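Notes from the corridor

12 Feb 2022

The Clorero talks have broken down again, or been paused, or been "extended in a different format", depending on which of the morning's statements you read first. I've read all of them, because I'm retired and it was raining.

For anyone who joined this blog for the posts on allotment law (both of you), I spent 26 years as an interpreter, a fair share of them at meetings between people who would rather have been shooting at each other and in some cases had been the week before. I was never important. I sat slightly behind somebody's left shoulder and said what they said, in another language, a second and a half late. It's a good seat. You see the backs of a lot of necks, and a neck will often tell you how a session is going well before the spokesman does.

The radio had a man on at breakfast explaining that the two sides were "refusing to talk". I nearly put my toast through the speaker. They've been talking since August. They talk all the time. What they're refusing to do is be seen talking, and those are separate activities with separate budgets.

My first proper talks were at Vikside, in a hotel that had been chosen because neither delegation had ever heard of it. The opening four days went on the question of who would come into the room first. There were two doors, which you'd think would settle it, but one was slightly wider and had a brass handle, and the other was plainly where the trolleys came through. The host government offered to swap the handles. This was taken as an insult by both sides, and I remember thinking it was the first thing they'd agreed on.

In the end everybody came in through the wide door in a sort of clump, including me, and I trod on a brigadier.

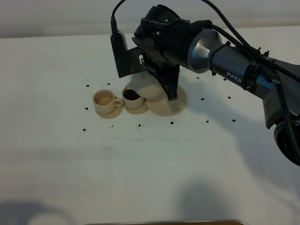

I used to tell that story at dinners as a joke about vanity, and I've gone off telling it that way. The men arguing about the door had people at home who would look at the photograph in the paper the next morning and decide from it whether they'd been sold. If your man comes in second, by the tradesmen's entrance, then you've lost before anyone has sat down, and your cousin up in the hills with a rifle has a perfectly good reason to keep it. Four days on a door is cheap, set against that. It didn't feel cheap at the time. The hotel had one sort of soup.

What strikes me about Clorero is how familiar the statements are. There's the one that says no meeting took place. There's the one from the other side that says no meeting took place and that their representative left it early in protest. There's the one from the hosts thanking everybody for their constructive spirit. I've interpreted all three of these in a single afternoon, for the same meeting, and then shared a minibus to the airport with most of the people in it.

Denial is useful, up to a point. A former minister I worked for at Broltden, a heavy, courteous man who ate nothing but boiled eggs, used to say that a secret everyone knows is still worth having, as it lets people be rude in public and get on with things in private. He'd been denying contact with the other side for so long that he knew their children's names. He denied it again on the steps on his way in, very nicely, in three languages, two of them mine.

The trouble is that it goes stale. Keep on saying there are no talks and your own supporters begin to believe you, and then when there's something to show them they feel they've been had. That happened at Belhaj. The text was done. I'd seen it, all 31 paragraphs, and had spent a whole night on whether one verb meant "withdraw" or "move back a bit". Then somebody leaked the seating plan. A seating plan! The paper itself could have been left on a bus with no harm done, but a plan showing who had sat opposite whom was proof that they'd sat, and within 96 hours both delegations had gone home to be outraged about themselves.

The verb was never settled. I still have opinions about it.
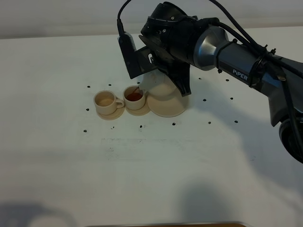 Cream-coloured pitcher, tilted to pour.

Karim Salem, who was on the other side's shoulder at Belhaj and has been a friend ever since, rang last night to disagree with me in advance. He doesn't read the blog until I've told him what's in it. His view is that I'm sentimental about corridors. Everyone who worked in them is, he says, because it makes us feel that the real business happened where we were standing, and meanwhile the people whose villages were on the map weren't in the corridor at all, or the hotel, or usually the country. He's right about that and I told him so. He was put out, as he'd prepared more.

I do think he has the better of the argument where Clorero is concerned. Look at who's been in the room, according to the hosts' own list: 8 delegates a side, every one of them from the capital or abroad. The northern districts, where all of the fighting has been, are represented by a man who left them for university and has mostly gone back for funerals. You can keep a thing like that as quiet as you please and it'll still come apart, and the people who weren't asked will be the ones who pull it apart. Karim says one of the district elders wrote to the hosts in the autumn offering to come at his own expense. The reply thanked him for his interest.

I know that reply. I've translated it. It has a very elegant subjunctive in the middle.

There was a stretch when I thought all this could be fixed with better procedure, and I wrote a paper on it, which is in a drawer. It recommended a rotating chair, agreed minutes and a proper lunch. I stand by the lunch. The rest assumed that delegations come to be persuaded, when most of them come to find out how long they can safely go on saying no. Once they know that, and if the number turns out to be smaller than they'd hoped, things can move very fast, and then you want your interpreters to have slept.

I had an email about this from a reader after the last post, and it's a fair thing to ask.
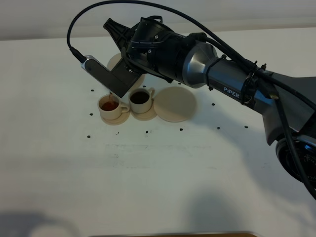
If both sides say there are no talks, how is anyone supposed to know whether a deal is close?

Watch what they stop saying. When a spokesman who has called the other lot criminals every week for years starts calling them "the other party", somebody has had a word with him. Prisoners going home quietly, in small numbers and without a ceremony, is another good sign. Big announcements tell you very little, and a handshake tells you that there was a photographer.

By that measure I'd say Clorero isn't quite as dead as the radio man would have it. The government's statement this morning was furious from start to finish, but it was furious about the timetable, and you don't lose your temper over a timetable for something you've given up on. The other side's reply used the old name for the river, the one both of them used before the war. It may have been a slip. I've known a slip like that to be argued over in committee until two in the morning before it was allowed to slip.

Karim thinks I'm reading tea leaves, and has bet me a dinner that nothing will be signed by August. I've accepted, on condition that it isn't in a hotel.

Allotment law next time. The council has replied about the hedge.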